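Flesusside Swap Shelf: Frequently Asked Questions

What is the Swap Shelf?
It's a free seed library at the Flesusside branch, and we love it to bits! You take home packets of vegetable, herb or flower seed, grow them, and (if all goes well) bring a little seed back for the next gardener.

Do I need a library card?
Nope. Sign the green notebook and help yourself.

How many packets can I take?
Up to 29 a year. If you're planting a school garden, email Emiko Nakajima and she'll set you up with more.

What do you have right now?
The list stood at 247 varieties when we updated it on 2025-07-21. Beans and tomatoes take up most of the drawers, but there's a lovely run of poppies this summer, and the Minami peas are back!

I'm a total beginner. What should I try?
Bush beans! They come up fast, they're easy to save, and they almost never cross with the neighbor's. Lettuce is another good one, as long as you can stand to let a few plants get tall and scruffy.

How do I save tomato seed?
Squeeze the seeds and jelly into a jar, add a splash of water, and leave it for 2 days or so, stirring when you think of it. Rinse in a sieve and spread on a plate to dry. Paper towels work too, but you'll be picking fuzz off forever.

Can I bring back squash seed?
Only if you pollinated by hand. Squash cross like crazy, and last June we handed out a "zucchini" that grew into something closer to a bowling pin.

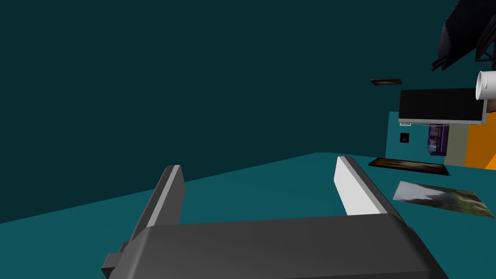 Raghavendra Kartha wrote in to say that masking tape over the squash blossoms the evening before works better for him than paper bags, which blow off in his yard.

How should I label my packets?
Plant name, variety, year and your town. Pencil lasts longer than pen.

When can I drop seed off?
Any time we're open. The return box is beside the drawers.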